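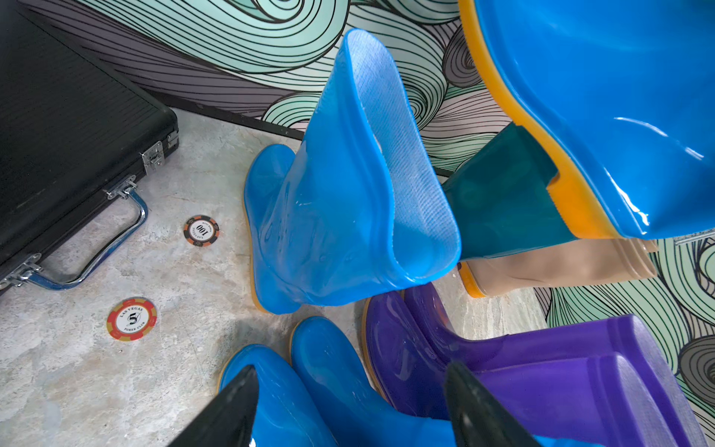
Last updated: 2024-02-28

Subject: Re: [homegames] Blinds too slow? And a few words on chips

Hi all,

I've been meaning to answer this one properly, so grab a coffee. First the message I'm replying to, for anyone who joined after it went out:

> Hi list,
>
> We've been running a small tournament at our place in Barnow, two
> tables, and it drags terribly. We start at eight and at one in the
> morning there are still four people left, all of them yawning. We do
> 25 minute levels and everyone starts with a big stack because I
> thought more chips would be more fun. People have started leaving
> before the end and just handing their chips to whoever is next to
> them, which I don't love.
>
> Should I make the levels shorter, or give out fewer chips? Also, is
> it worth paying for better chips? Ours are the thin plastic kind and
> they slide all over the table. My other half thinks a nice set would
> be a waste of money for a game we play once a month.
>
> Thanks for any help, and sorry if this has been asked before.

It has been asked before, but please don't be sorry! It comes up every winter and the answers are a bit different each time.

So, shorter levels or fewer chips. My vote is fewer chips, at least as the first thing you try. What matters is how many big blinds people start with, and I'd bet your players are starting with 200 or more. That's lovely for the first hour and then it's a swamp. We start with 90 big blinds at our game in Skusmont and it still feels deep. You can fold for a while, you can make one silly call and recover from it, and you don't need to pack sandwiches.

Then look at the jumps between levels. A lot of home schedules go up in tiny steps because tiny steps look fair on paper. If your blinds go 100, 125, 150, 175 (I have seen this, I have played in this) you're adding a lot of levels that don't do anything except make somebody get up and change the sign. Try 50-100, 75-150, 100-200, 150-300, 200-400, 300-600, 400-800 and so on. Each one bites a little and people notice that they're being nudged along.

If that's still too slow, then go and shorten the levels. We play 21 minutes, which everyone laughs at when they first come. It started because the old oven timer had a dial that never quite stopped on 20, and by the time we replaced it we'd gotten used to it. I wouldn't go under 15 with new players at the table. They need a bit of time to look at their cards, look at them again, ask whether a flush beats a straight, and so on. If the levels fly by they only get three hands in and they feel cheated.

One trick for the last stretch of the night: when you get down to the final table, knock five minutes off every level from then on. Tell people before you start so it's not a surprise. We've done that for 2 years and our latest finish since then was twenty past midnight.

About people leaving and giving their chips away - no, please stop that one! It changes the game for everybody else and the person who gets the chips feels weird about it too. What we do is leave the stack in its seat and blind it off. It's dealt in, it posts, it folds. Sometimes an empty chair makes the money, and then there's a lot of complaining, and the complaining is half the fun. If somebody knows they have to go early they can say so at the start, and in that case we let them play but not rebuy.

Rebuys, by the way, are another thing that can eat your evening. If you allow them, close them after the third level and use the break right after that to color up. We used to let them run until the fifth level and you'd have people shoving with nothing just because they could. Fun for them, but it put another forty minutes on the night.

Now, chips. I have opinions! I'll try to keep it short.

The thin plastic ones are fine for learning, but you're right that they slide, and they also stack badly, so half your time goes to people counting and recounting. A middle-priced set makes a bigger difference than you'd expect. I'm not talking about the really fancy ceramic or clay ones. I have played with those at other people's houses and they're beautiful, and I'd be scared to let my brother-in-law near them with a bowl of salsa.

Our first proper set came from Grirance, who used to sell by mail before they changed over to mostly board games. Good weight, nice sound, but the case was hopeless. The little rows inside were too narrow, so you had to push the chips in with your thumb, and going home after midnight that is the last thing you want to be doing. The set we use now is a Shahbazi one, secondhand, and the colors are easier to tell apart in bad light. That's worth checking if you play under a lamp like we do. Two shades of blue look very different in a shop and exactly the same at midnight.

A few things I'd think about before you buy anything:

Think about how many of each color you want, more than the total. Sets are usually sold with far too many low chips for a tournament. For two tables you want a decent pile of the middle ones and enough big ones to color up with. The smallest go back in the case after an hour anyway.

Numbers or no numbers? Tournament players mostly like numbers printed on them, as it saves arguments. If you also play small cash games on other nights, plain ones are handier, as a chip can be a dime one week and a dollar the next. We have numbers and for the cash nights we just agree to pretend, and every single time somebody forgets.

Check you can buy more of the same later. You will lose some. They go down the sofa, they go home in pockets by mistake, the dog gets one. Ours have a way of turning up in August when we move the furniture to get the fans out.

As for whether it's a waste for once a month, well, I can't get in the middle of that one! But we passed a jar around, a couple of dollars from each player each time, and the set was paid off before summer. Nobody minded, and people take better care of the chips when they feel they own a bit of them.

Oh, and get a proper cloth. A cheap felt or even an old blanket under a tablecloth fixes more sliding than new chips will, and you can try it tomorrow for free. Pull it tight and clip it under the edge or it bunches up when people rake in a pot.

Let us know how it goes with the shorter stacks. If you want my full blind schedule I can paste it in a message, it's plain text and it fits on one page. I should say it was made for two tables of eight, so if you have more people than that you'll want to add a level or two near the end.

See you at the tables,
your friend in Skusmont

Recent messages in this list
- Dealer button keeps going missing
- Re: Best snacks that don't grease the cards
- Washing plastic cards, soap or no soap?
- Re: Re: Splitting the prize at the final three
- Looking for players near Barnow
- Re: Timer with a loud enough bell

Contact the list owner | Copyright stays with the authors of each message | Back to top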